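Geltine Foam Cubes, loose or by the tub

In stock. Sold by Berge Play & Workshop, Grerkham

Code 532
Choose your colour, or ask for mixed
Single cubes, small bag, or tub of 60

I've been selling foam cubes for longer than I'd planned to. They started as a sideline, one box under the counter next to the craft knives, and now they've got a whole wall of the stockroom and I get cross when anyone moves them. So this page is a bit long. If you only want to order, the sizes and prices are further down and you can skip my chatter completely.

The cubes come from Geltine, who cut them from solid blocks of closed-cell foam. The colour goes right through, so when a corner gets nibbled (toddlers) or gouged (my cat) you don't get a white patch showing. They're light, they're quiet when they land, and you can squash one in your fist and watch it come back. Leave one under a table leg for a month and it'll keep the dent, I'm afraid. I tried.

Who buys them? All sorts! Nurseries and childminders mostly, then maths teachers, then people who run puzzle evenings, and a steady trickle of folk who want something soft and square for sorting, stacking or practising with. I also have one lady who uses them to prop up cake boards, and she reorders every January without fail.

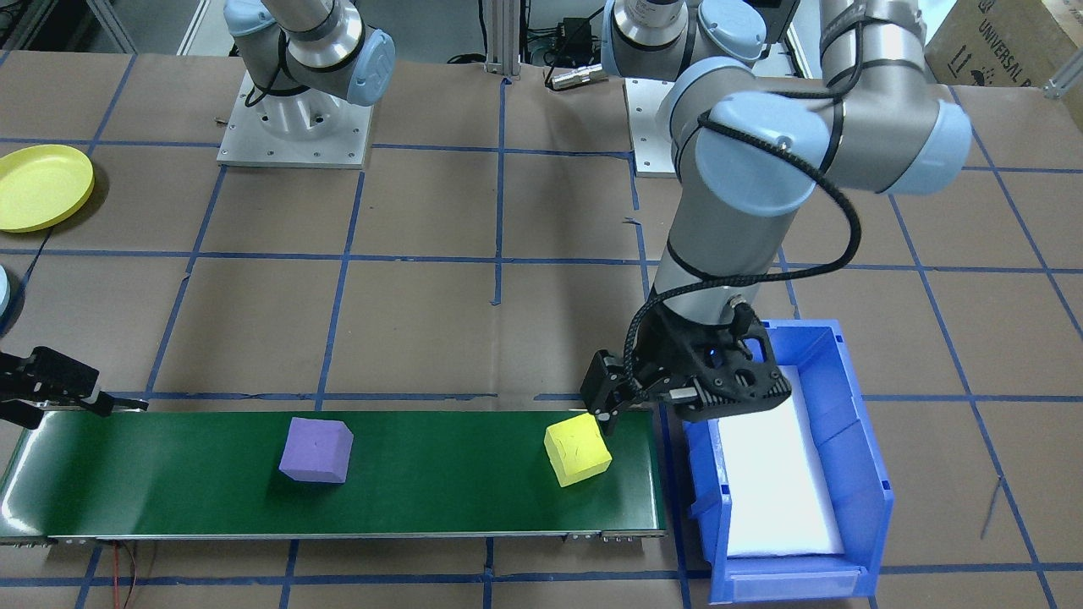 Colour is what I get asked about more than anything, so let me go on about it for a minute. Geltine do a fairly strong set of colours and they don't do pastels, which I think is the right choice for anything you want to spot quickly. Purple and yellow are the two I'd pick if you're only buying a couple, and you can see how well they both stand out on the green belt, even with the yellow one tipped up on a corner. The green cubes are lovely too, but please think about what they'll be sitting on. I sent a bag of them to a school with a green carpet and had a very funny email back. If you're sorting by colour, go for cubes that are well apart from each other, and if you're buying for somebody who finds colours tricky to tell apart, ring me and I'll hold a few up side by side and tell you which ones I'd avoid putting together.

The blue plastic parts bin is a sort we keep as well. It's open at the front with a sloped lip, and it makes a really nice home for cubes because you can get your hand in without lifting anything down. I line mine with a bit of foam pad, like the white one in there, and I'd say do the same. We sell bins and pads separately, so have a look under Storage.

What's good about them

They don't scratch anything. I've had them on a varnished table for years.

The edges are cut properly. I've bought cheaper foam in the past where every cube was a slightly different shape and you couldn't build a tower taller than your hand. These stack well, and the faces are flat enough that they don't lean.

They wash. Lukewarm water, a drop of washing-up liquid, squeeze, rinse, leave on a towel. No dishwasher please, and no radiator either. I did put a batch on a radiator once and they went a funny shape, sort of like old cheese.

They hardly weigh a thing, so posting them is cheap, although the parcel looks enormous for what it is. Your postie may have opinions.

What's not so good

They pick up fluff and pet hair. A wipe with a damp cloth sorts it, but if you've got a moulting dog you'll be wiping a lot.

Strong sun fades them, the purple more than the others. Mine in the shop window went a sort of dusty lilac over one summer (quite pretty, but not what it says on the bag).

You can't draw on them with felt tips and expect it to come off. Pencil's fine. Stickers are fine too if you peel them off the same day.

And they are foam, so they're not for anyone who still puts everything in their mouth. A determined child can bite a lump out. Please keep an eye on little ones.

Sizes and what's in the bag

Single cube: pick your colour at the checkout.
Small bag: one colour or mixed, tied with a paper label.
Tub: 60 cubes in a lidded tub, mixed colours. You can ask for a particular split in the notes box and I'll do my best, though if a colour is running low I'll email before I swap anything.

The tub is £69 including delivery on the mainland. Singles and small bags are priced on the order form, as those go up and down a bit depending on what Geltine charge me.

If you need lots, the biggest order I've packed was 633 cubes for a soft play place, and it took me an entire evening and most of a roll of tape. I'd happily do it again but do give me a fortnight!

Geltine or Uvum?

I get this one on the phone all the time. We stock the Uvum cubes too and they're perfectly decent. They're softer, with a rounder edge, and they feel nicer in the hand. For throwing about or for very small children I'd go Uvum. For stacking, sorting, counting or anything where the thing needs to stay put and look like a cube, I'd go Geltine. They don't mix well in a tower because the Uvum ones sink under the weight, so decide on one and stick with it.

What customers have told me

"Bought two tubs for our after-school club and they've survived a year and a half. The yellow ones go missing first, I don't know why." Gunnel Torvik

"Smelled a bit when I opened the bag but it had gone by the next morning." From a customer in Grerkham, and yes, that's fair. New foam has a smell. Open the bag, leave it by a window, have a cup of tea.

Delivery and returns

I post most days, usually after lunch. Singles and small bags go in a padded envelope, tubs go in a box. If you're local you can collect from the shop, just ring the bell at the side door because I'm often out the back and can't hear the front one.

If you don't like the colour once you've seen it in your own light, send them back clean and I'll swap them. You pay the postage coming back, I'll pay it going out again. Tubs need to come back with the lid on and all the cubes in, please. I do check!

Trade and school accounts can order by email and pay on invoice. Put the code in the subject line and say which colours you'd like.

Page last updated October 17, 2019

Also in this section: Uvum soft cubes, foam pads cut to size, open-fronted parts bins, lidded tubs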